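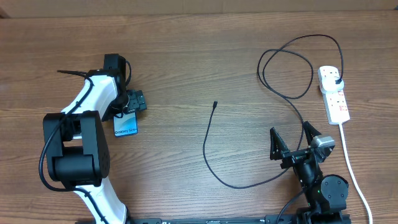

Lenka Doležal wrote in to ask whether she can oil her kitchen table the same afternoon she sands it, and whether she has to go back to bare wood first. Great question, Lenka, and it gave me the excuse I wanted to do a whole page on oiled tabletops, my favorite household job of the year!

Yes to the same afternoon. Sand, wipe, oil, all in one go, as long as the wood is dry. And no, you don't need bare wood if the table was oiled before. Old oil takes new oil beautifully. It's varnish you have to get rid of. To find out which you've got, put a drop of water on an out-of-the-way spot and leave it while you make coffee. If the wood underneath goes darker, it's oil (or nothing at all). If the drop just sits there like a bead on a plate, there's a film finish on top and you have a longer job ahead.

Cleaning first
Warm water with a squirt of dish soap, a well-wrung cloth, and go with the grain. Sticky patches come up with a plastic scraper, or an old loyalty card. Let it dry overnight. I do mine after supper and start sanding in the morning with the windows open.

Which paper
I start at 120 for a table that has had children at it, 180 for one that hasn't, and I finish at 220. Please don't go up to 800 on a tabletop. I did that once on a little side table from Rosden and it felt like glass, gorgeous, but the oil hardly went in and every mug left a ring by March. Save the 800 for rubbing down between coats on small things like spoons and box lids.

Always along the grain, and use a block. A cork one is lovely, but a scrap of wood with felt glued on does fine. Vacuum with the brush head, then wipe with a barely damp cloth.

Putting the oil on
Pour a puddle the size of a jar lid and push it around with a lint-free rag. Old cotton pillowcases are the best thing in the world for this! Keep the surface looking wet for 22 minutes (I set the oven timer), feeding any spots that go dull, and then wipe off everything that's left. I mean everything. Sticky tables are nearly always tables where somebody left the extra on, hoping it would soak in by bedtime.

Three thin coats, a day apart. Don't forget the end grain, which drinks like a camel, and do the underside at least once if you can get at it, so the top is less likely to cup.

The rags
Please read this bit even if you skip the rest. Rags with linseed or any other drying oil on them can heat up and catch fire all by themselves when they're balled up. Spread them flat outdoors, away from anything that burns, until they're stiff, or put them in a metal can full of water with a lid on. Don't drop them in the kitchen trash.

Small fixes
White rings on an oiled top: a dab of oil and very fine steel wool, along the grain.
Dents: damp cloth, warm iron, a few seconds at a time. So satisfying to watch them rise.
Black marks around a nail or screw: those are iron stains, and sanding alone rarely shifts them. I'll do oxalic acid on its own page, with the gloves and goggles it deserves.

Viera Oravec also asked about walnut oil from the grocery store. It does cure, but slowly, and I'd skip it if anyone with a nut allergy eats at your table.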